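Workshop notebook, store and wash-up
July

9.15

Started on the storage job we put off in spring. Rochelle Tautahi had cleared the white table last night and left the wool fleece on the floor under a sheet, so there was space to work. Plan for the day is to get everything that lives in bags into tubs, and to settle which tubs we keep using.

We have three makes in the store at the moment and they don't stack with each other. The Ullent ones are the oldest. The Idels came with the second-hand shelving. The Pludix are what Rochelle bought when the Idels ran out. None of the lids swap over, which I knew, but I tried them all again anyway in case one of the Ullent lids would go on a Pludix if pushed. It goes on at three corners and pops off at the first one when you do the fourth.

9.50

Weighed out the alum before moving it. 340 g left in the open bag, plus the sealed bag at the back. That is less than the sheet on the door says. Somebody took some for the skeins before the open day and didn't write it down (may well have been me). Corrected the sheet.

The open bag had gone lumpy along the fold. Broke it up with the back of a spoon through the bag and it came apart easily enough. It's now in a screw-top jar with the bag label taped to the outside. I don't want alum going straight into a tub with nothing round it. Last time the fine stuff worked its way under the rim and we were wiping it up for weeks.

10.30

Leak test. Water to a hand's width below the rim, a strip of dry paper towel laid round the outside at the base, left for 57 minutes while I did the skeins. It should have been an hour but the sink was needed.

Ullent: towel dry on both of the ones I tried.
Idel: one dry. The other had a damp patch at one corner. Emptied it, dried it, found a hairline crack running up from the base. You can feel it with a fingernail more easily than you can see it. Marked with red tape, dry goods only.
Pludix: dry.

Didn't test the lids for leaks. None of them are sold as watertight and we don't carry them full.

11.40

Skeins. These were in four paper sacks and I had been dreading them. All the undyed yarn is now together, wound ends tied with cotton, sorted by thickness only. I started out sorting by fibre as well and gave up when I got to the mixed lot from Shemweta, where the tags had come off in the sack. A burn test on a short end from each would sort it out and is a job for a day when the extractor is working. For now they are tagged "Shemweta, fibre not checked" and kept separate.

Two skeins had moth. Both from the same sack, both at the bottom. Those two are double-bagged and in the freezer, and the sack has gone out. Shook out everything else from that sack over the yard step and looked along the strands in daylight. Nothing more found, but I have put them in a tub on their own and will look at them again before they go in with the rest.

12.15

Washed the tubs that had been used for soaking. Warm water and washing-up liquid gets off everything except the madder, which has left a pink line in one Ullent at the level we always fill to. Tried bicarb paste, left on while I ate lunch. Lighter afterwards but still there. It doesn't come off on a wet white cloth, so I'm happy to use the tub for pale yarn, though Rochelle would sooner keep it for reds and I expect she will get her way.

Don't use the green scourer on these. The scratches hold colour the next time round. I've moved the scourers to the pan side of the sink and put the soft cloths where the scourers were.

Note on drying: upside down on the rack leaves a puddle in the hollow of the base, and it tips down your sleeve when you turn the tub over. On their sides is better.

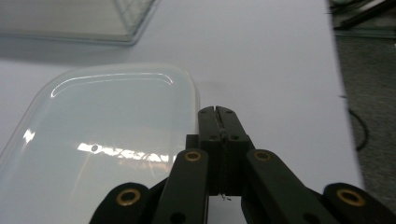
Large translucent tub on the white table. Rounded corners, milky plastic.

See-through or solid is the thing we have argued about most, so I'll put down where we've got to. Rochelle prefers solid, for the light. She is right that dyed yarn on the window side fades, and we have the weld yellows from last year to prove it. I prefer translucent, for finding things. With a solid tub I take the lid off every one until I reach what I want, and then half the lids don't get pressed back down properly.

What we agreed over tea: translucent for undyed yarn, fleece, tools, jars and anything going on the inner wall. Solid, or translucent with a cloth over it, for dyed yarn anywhere near the window. The milky sort of plastic is enough to tell you whether you're looking at white fleece or a heap of tools, and that is all I need from it. You can't read a tag through it, so everything still gets a label on the end.

Rounded corners: good for washing, since a cloth gets right into them. Less good for packing jars, as you lose a jar's worth of space at each one. I've been filling the gaps with rolled muslin, which has to live somewhere in any case.

14.20

Labels. Masking tape and the black laundry pen. Tried the printed labels first and they lifted at one end within the hour on the tubs that had just been washed. They may do better on a tub that has had a day to dry out. Tape goes on the short end, upper left, and on the body of the tub. Never on the lid. Lids wander.

Each label has what's in it, the month it was packed, and initials. If you take the last of something, pull the tape off and stick it on the door sheet, so whoever does the order can see.

15.00

Shelving. Heavy things down, fleece up. The lowest shelf takes 4 of the Pludix across with room for a hand at the end. I tried five and you can't get the end one out without shifting its neighbour. Idels are on the middle shelf. They bow slightly when they're stacked with jars in, so one high only, please.

The Ullents stay on the trolley by the sink and keep their job as soaking tubs. We haven't enough of them to be worth shelving, and they are the only ones with a proper lip to lift by when they're full of wet wool.

15.45

Left to do:

Door sheet needs copying out fresh, there's no white left on it.
Burn test on the Shemweta skeins.
Freezer skeins out, back to room temperature in the bag, then in again for a second go.
Iron mordant still in its old tin under the sink. Wants its own tub, with a lid that fits, well away from the alum.
Ask Rochelle whether we want more Pludix. I'd say yes, the same size as before, and please the same size as before.
Odd lids are in the cardboard box behind the door. If they haven't found a match by the time we next do a tip run, they go.

Swept up, wiped down the table, fleece still on the floor under its sheet. Rochelle is doing that tomorrow.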